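Section 4: Setting up the Purba 300 bread maker

Read this section before the first loaf. People who read it after the first loaf tend to be in a worse mood. 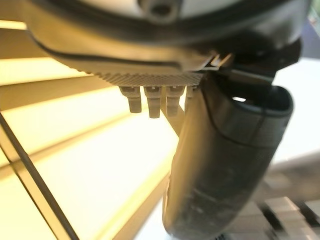 Where should the bread maker stand?
Put it on a flat, dry worktop with a hand's width of space on every side, well away from the hob and out of direct sunlight.

4.1 Before first use

1. Take everything out of the carton, including the measuring spoon, which travels inside the pan and is very often baked there.
2. Wash the pan, the kneading paddle and the spoon in warm soapy water. Dry them properly.
3. Wipe the inside of the lid with a damp cloth. Do not put the main unit in the sink. Gravbridge service desk has a shelf of units that went in the sink.
4. Fit the empty pan, close the lid and run programme 9 (Warm-up) once. There will be a faint smell and perhaps a wisp of smoke. Open a window and carry on.
5. Let the unit cool with the lid up.

Note: Models sold before September have the Warm-up programme under number 11. The sticker inside the lid is correct, even where it disagrees with the booklet.

4.2 Loading the pan

1. Lift the pan out. Filling it inside the machine works until you miss.
2. Push the paddle onto the shaft until it sits flat.
3. Add water first, 300 ml for the standard white loaf, then oil, then flour.
4. Put salt in one corner and sugar in another. Make a small hollow in the flour for the yeast and keep it dry, particularly if you are using the timer.
5. Lower the pan in and turn it clockwise until it clicks. A pan that has not clicked will walk about during kneading.

CAUTION: Do not lift the lid once baking has begun. The loaf will sink and you will have learned nothing you couldn't have seen through the window.

4.3 Setting the timer

1. Choose the programme and crust colour.
2. Press + until the display shows the number of hours until you want bread, counted from now. It is not a clock. Setting it to 7 does not mean seven in the morning.
3. Press START and hold until it beeps.

Do not use the timer with milk or eggs – use powdered milk, or get up early.

4.4 If the display shows a code

E68: the unit is too hot to start. Lift the lid and wait.
E01: the paddle is jammed. Unplug, let it cool, remove the pan and look for the spoon.

For anything else, write to Munther Karaki at the Tarkport service office, quoting part number 737 for the pan or 781 for the paddle.

Section revised 2008-04-25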